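Frequently Asked Questions: The Kudholm Counter-Clearing Fault and Suspension of Release 8
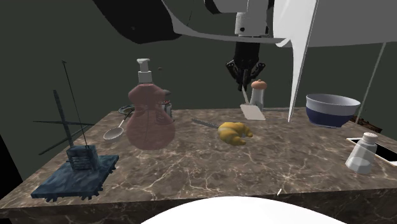 The following answers are provided for laboratories, course instructors and licensed users of the Kudholm kitchen simulation package, maintained by the Hatden Institute. They concern the fault reported in January and the suspension of Release 8. Questions that are not covered on this page should be sent to the simulation support desk.

What was the fault?

In the counter-clearing task, the arm is required to pick up a named item and leave everything else in place. Under Release 8, the controller could lower the open gripper while still holding an outdated position for the target. The fingers then closed on a neighboring item or pressed against the countertop. In the second case the simulated contact forces rose until the physics step became unstable, and objects were thrown off the counter.

Users generally reported the second outcome, as it is easy to notice. The first outcome is of greater concern to the Institute. An episode in which the arm lifts the wrong item can run to its end without any warning in the log.

Has a physical robot been affected?

The Institute has received no report of injury or damage. The fault was found in simulation. However, the Liang controller module is shared between the simulation package and the physical arm interface, and the same outdated position could in principle be passed to a real machine. For this reason the matter is being handled as a safety notice, and physical operation with the Release 8 controller is not permitted.

What caused it?

The review, led by Jiahui Xu, identified two contributing causes.

The first was a timing error. When a scene is reset, object positions are written to a buffer that the controller reads before planning the descent. Release 8 moved the reset to a separate process. If the controller read the buffer too early, it received positions from the previous episode. No time stamp was checked.

The second was a change to the force limit. The limit had been raised to 200 newtons during internal testing of heavier cookware and was not returned to its normal value of 42 newtons before the release was issued. The higher limit did not cause the arm to go to the wrong place, but it allowed the arm to keep pushing after it had arrived there.

How was the fault discovered?

Deming Xiao, of the evaluation group, was comparing success rates between Release 7 and Release 8 and noted that cluttered counters had become markedly worse while sparse counters had hardly changed. He replayed 982 episodes with contact logging turned on. Around 8 percent showed the gripper beginning its descent from an outdated position.

Why are cluttered counters affected more than sparse ones?

On a sparse counter, an outdated position usually sends the gripper to bare marble, and the episode is recorded as a plain failure. On a crowded counter, the same error is likely to bring the fingers down on something. A pepper mill and a spatula may be close enough together that a small position error changes which of them is touched first. Tall items such as a soap dispenser may be struck by the side of the gripper on its way down. Low items such as a knife or a spoon present a further difficulty, as the fingers must come very near the counter surface to grasp them and little distance remains in which to stop.

Clear and translucent items, including the glass salt shaker, were examined separately. The fault was not found to depend on how an item is rendered. The controller takes object positions directly from the simulator in this task and does not estimate them from camera images.

Which releases and modules are affected?

Release 8 of the Kudholm package is affected in all configurations that use the Liang controller. Release 7 and earlier releases use a single process for reset and planning and are not affected. Users who have written their own controller should confirm that it does not read the shared position buffer during a reset.

The Coltance scene library, which supplies the countertops and household objects, is not at fault. Scene files do not need to be downloaded again.

What should users do now?

Stop all runs that use Release 8 with the Liang controller, including unattended overnight batches. Return to Release 7 if work must continue. Keep the original logs and the random seed for each run, and do not overwrite them with repeated trials.

Operators of a physical arm should remove power from the arm before changing the controller version. After the change, the force limit must be read back from the controller itself. The value shown in the settings file is not sufficient evidence, as the two were found to differ in several test installations.

Can results obtained with Release 8 still be used?

Results from the counter-clearing task should not be published or used for grading until they have been checked. The support desk can supply a script that compares the position used at the start of each descent with the true position at that moment. Episodes in which the two differ should be marked invalid and excluded from both the success count and the total.

Policies trained on Release 8 demonstrations require more care. A demonstration may be recorded as successful even though the arm disturbed other items on the way to the target. The Institute recommends that such policies be retrained. Where this is not practical, the training set should be filtered with the same script and the filtering stated in any report.

Will lowering the force limit solve the problem?

No. Restoring the normal limit reduces the severity of a collision and should be done in every case, but the gripper may still descend on the wrong item. Users have asked whether they may continue with Release 8 at a reduced limit. This is not approved for simulation results or for physical operation.

What will change in the corrected release?

The controller will compare the time stamp of the position buffer with that of the current episode and will refuse to begin a descent if they do not match. It will also stop at a set height above the counter and confirm the target position a second time before the fingers move lower. Any unexpected contact during the descent will end the episode and be entered in the log as a fault.

Force limits will be stored in a separate signed file, and changes to that file will require approval from a second member of the release group. A crowded-counter test will be added to the checks carried out before each release.

When will the corrected release be available?

No date has been set. The release will be issued when the evaluation group has completed a full replay of the affected episodes and the results have been reviewed. Registered users will be notified by email.

How should a suspected case be reported?

Reports should be sent to the support desk with the release number, the scene file name, the random seed and the full contact log. If a physical arm was involved, leave the arm powered off and report the event before attempting to repeat it. Video is helpful but does not replace the log.

Last revised 18/04/2021

Related items
Safety Notice: Suspension of Kudholm Release 8
Returning to Release 7: Installation Steps
Reading Back Force Limits on the Liang Controller
Coltance Scene Library: Object List and Known Issues
How to Export a Contact Log
Hatden Institute Policy on Invalid Episodes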